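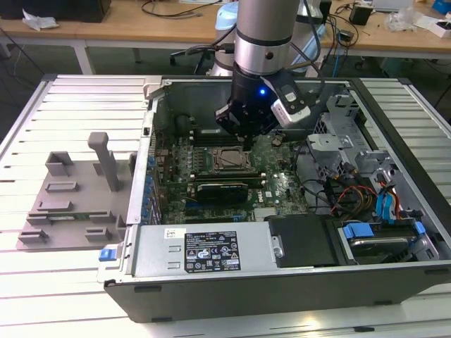 A desktop tower on its side with the side panel off.

I've had the Stolora screwdriver set for 14 months now, and oh, what a nice little thing it is to own! I bought it to clean the dust out of my old PC - then fixed my glasses, the doorbell and my sister's sewing machine with it too. The bits hold firmly and the handle suits my small hands. My one grumble is the case, with a lid that pops open in the drawer. For 17 dollars I'd happily buy it again.

Orvokki Rissanen, 21/03/2018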